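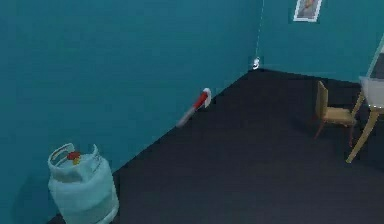 *Attachment 1 – Rendered view, room set Skovdale, gas cylinder and chair in view.*

**Ticket 789 – Demonstration episodes rejected at import**
**Project:** Coltard (simulated household tasks)
**Reported by:** Rollimex, data intake
**Assigned to:** Krum Georgiev
**Priority:** 2
**Status:** Open, awaiting customer confirmation

**Summary**

The January delivery for Coltard was specified at 3,000 episodes. The import check rejected 264 of them, all recorded in the Skovdale room set. Episodes from the Camacho room set passed without error. The customer requests either corrected files or replacement recordings.

**Error text**

`object_pose: height below tolerance at step 0`
`episode excluded from training split`

**Log**

**09:10** – Ticket received. Intake confirms that the rejected episodes open normally in the viewer and that the instruction text is present in each.

**09:45** – The attached view was reviewed against the object list for the room. The cylinder near the left wall and the chair beside the table are both listed. The elongated red-and-white object lying at the base of the left wall is listed only as `tool_03`, with no object class. Operators have been entering the class by hand, and the entries do not agree: "hammer," "wrench" and "hatchet" all occur. This is recorded as a separate defect.

**10:30** – Pose values for `tool_03` were extracted from a rejected episode. The starting height is negative. It cannot be determined from the rendered view whether the object rests on the floor or slightly above it, so the view should not be used as evidence in either direction.

**11:20** – Room files compared. The floor origin in Skovdale was changed after the object library was exported. Camacho still uses the earlier origin. The import check applies the earlier value to both.

**13:05** – Test import run on a copy of the rejected set with the corrected floor offset. The height error no longer appears. The missing class on `tool_03` still produces a warning.

**Cause**

Mismatch between the floor origin in the Skovdale room file and the value held by the import check. The recorded motions are not affected.

**Actions**

- Offset to be read from the room file at import. Change submitted for review.
- One class name for `tool_03` to be supplied by the customer and applied to all episodes – operators are asked to leave the field blank until then.
- Rejected episodes to be imported again after review. No new recordings are planned.

**Note to customer**

Please do not edit the height values by hand. Edited files will fail the checksum and must be delivered again.

K. Georgiev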